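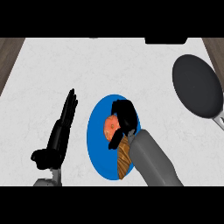 The oval plate in blue, on a marble counter.

Orero Oval Plate Set Review

Posted 18 July 2022

I bought the Orero oval plates to replace a stack of round dinner plates that no longer fit our dishwasher. The old ones were too wide for the lower rack and hit the spray arm if I loaded them at the front. I wanted something narrower that would still hold a full meal. A set of 8 ovals cost me $69 from Plastalholm, with free shipping.

I have been using them every day since June.

Size and shape

These are long plates with a low rim. A piece of fish fits without hanging over the side, and so does an ear of corn. They are less good for pasta with a lot of sauce, which runs toward the edge when you carry the plate. I still use bowls for that.

The narrow side is what I bought them for, and it works. They stand up in the lower rack with the long side running front to back, and the spray arm turns freely. In the cabinet they take up less depth than the round ones did, so the door closes without me having to shuffle things.

Microwave and dishwasher

The box says both are fine. In the microwave the rim stays cool enough to hold for two minutes of reheating. Past that I use a towel. One thing to check before you buy is the width of your turntable. Ours is small, and the plate bumps the wall on each turn unless I place it exactly in the middle.

After 40 or so washes I would expect a cheap glaze to look dull. Mine still has its shine, but there are gray knife marks on the two plates we use most. A baking soda paste took most of them off. The marks show more on the blue than they did on my old white plates.

Stacking

The foot under each plate is unglazed and a bit rough. It scratched the plate below it in the first week. I now put a paper napkin between them, and I rubbed the worst foot down with fine sandpaper. At this price I should not have to do that.

Compared with others

I also tried the Honkanen oval, which is heavier and has a smooth foot. It is a better plate, but it is sold one at a time and a full set would have cost me nearly twice as much. The Lerumero version is lighter and cheaper. I returned it because 3 of the plates rocked on a flat table.

Shipping

One plate arrived with a chip. Plastalholm asked for a photo and sent another within the week. I did not have to mail the chipped one back, and it is now under a plant.

Good: fits a small dishwasher, glaze holds up, fair price.
Bad: rough foot, shows knife marks, tight fit in a small microwave.

I would buy them again if the rack in your dishwasher is as short as mine. If you have the room for round plates, there are nicer ones for the same money.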